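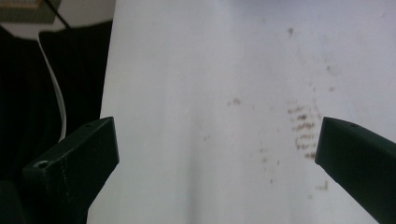 Drirton Hand Gripper, two-finger
Product page, last revised 2/20/22

Overview
The Drirton is a two-finger gripper on a handle. A person holds it and does a job with it, and the camera on the tool records what the fingers do. The recordings are then used to teach an arm the same job. It is sold to workshops, laundries, print rooms and college labs that want to find out which of their chores a machine could take on.

We are often asked whether that means a machine can do the chores now. Some of them, part of the time. The notes further down set out what we would and would not promise a buyer.

What it is for
Picking up, moving, holding and putting down ordinary things. Customers use it for sorting post, loading trays, folding cloths, clearing worktops and handling sheet paper. It is not meant for hot pans, blades, or anything a person would not lift with one hand.

Fingers
Matte black rectangular bars with squared tips, supplied in pairs. They will pick up light scratches on the top faces in normal use. This does not affect grip and is not covered by the warranty. Replace both fingers together, never one.

Paper and other thin sheets
Paper is harder than it looks. A sheet bows as soon as it is held by one side, and the arm has to allow for a shape that keeps changing. Stains are another matter. A person sees brown marks on a white sheet and decides at once whether to keep it, bin it or turn it over. An arm trained only on clean sheets has no view on this. If you want marked paper sorted from clean, include plenty of marked paper when you record, with faint specks as well as heavy smears.

Lenka Machala runs our trials at the Kolář workshop. Her advice is to record 30 goes at a job before deciding if it is worth going on, and to plan for 300 before handing anything to an arm.

Which chores are ready
Moving firm objects from one known place to another: yes, with someone within reach of the stop button.
Stacking trays and boxes of the same size: yes.
Sorting flat paper into 2 piles: usually, on a plain worktop under steady light.
Folding cloth: slow. Small towels come out acceptable, shirts do not.
Wiping and scrubbing: not yet. The arm can follow the motion but is poor at judging when a mark has gone.
Anything in a cluttered kitchen: not yet.

We revise this list each December.

In the box
Gripper with handle and camera
One spare pair of fingers
Screws and driver
Charging lead
Printed guide

Setting up
Charge fully before first use. Check that both finger tips can be seen by the camera when open and when closed. Record for no longer than 3 minutes at a time to begin with, as long files are tedious to check.

Care
Wipe the fingers with a dry cloth. Do not use solvent. Check the finger screws weekly.

Works with
Kakier arms and the Flemora recording software. Other arms may need an adaptor plate, sold separately.

Orders and repairs
For prices and lead times ask for Vernon Caron in sales. Repairs are handled by Miloslav Sýkora. Please send the gripper with its fingers fitted and a short note of the fault.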